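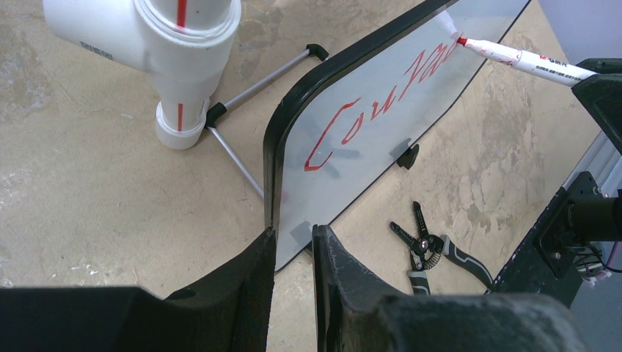
White marker on the whiteboard, partway through the first word, from the wrist camera.

Handwriting by teleoperation, part 2

Posted 2020-03-03

Last time I covered the leader arm and the serial link. This post is about the data. The task is to write a short phrase on a whiteboard with a dry-erase marker, operated by hand from the leader side, recording joint positions and wrist video. Solveig Ekström did most of the driving, with Pylyp Stasiv taking over when her shoulder got tired.

Writing looks like a position task and behaves like a force task. Along the board you want the follower to copy the operator exactly. Into the board you want it to be soft, or the nib gets crushed and the strokes turn into blots. We run Andar, our bridge code, with the stiffness normal to the board turned down to almost 300 N/m and the in-plane stiffness left where it was. Before that change we ruined two markers in one afternoon.

The board is tilted, so "normal to the board" has to be measured. Rungnapa Tanasarn wrote the routine for that: touch the surface at three points with a capped marker, fit a plane, store it. If anyone bumps the stand you do it again. I skipped it once and threw out 15 episodes.

The other problem is latency. At 200 ms round trip, curved letters fall apart first. The operator sees the stroke late, corrects late, and an "o" comes out with a corner in it. Straight strokes survive well enough that you can miss the problem if your test word is all straight lines. We now test with words that have a "g" in them. 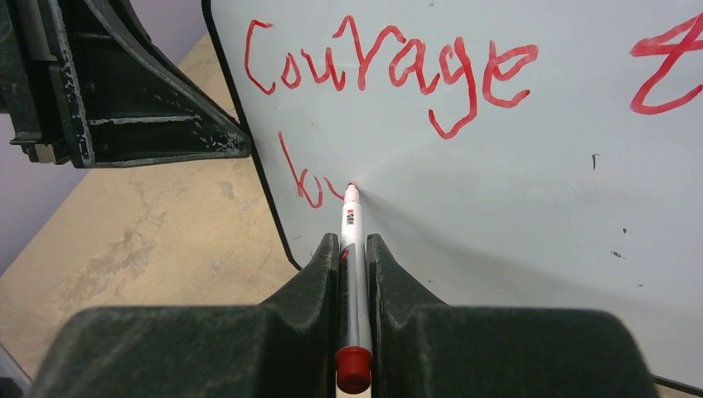

Starting a new line is where new operators lose the most time. The arm has to lift, travel back to the left side and come down again, and depth is hard to judge from a wrist view. Solveig's habit is to come down short of the board, stop, and then creep in until the leader arm pushes back. Pylyp goes straight in and relies on the soft axis. Both produce readable text. Her contact events are much easier to segment, so for training I weight her episodes higher.

Some notes on logging, mostly for my own use later:

Record the commanded pose as well as the measured one. The gap between them during contact is the closest thing we have to a force signal, and the first version of the logger dropped it.

Regrip between episodes. The marker slides a little in the fingers over a long session and the tip offset drifts with it.

Keep the bad letters. A shaky "e" that can still be read is a valid demonstration, and filtering for neatness left us with too little variation.

The set stands at 2579 strokes after segmentation. Thitima Limsakul is training the first policy on single letters only - whole words can wait until the lift and return motion is reliable. I expect to have replay results by June, along with the plane-fitting code once Rungnapa has cleaned up the units.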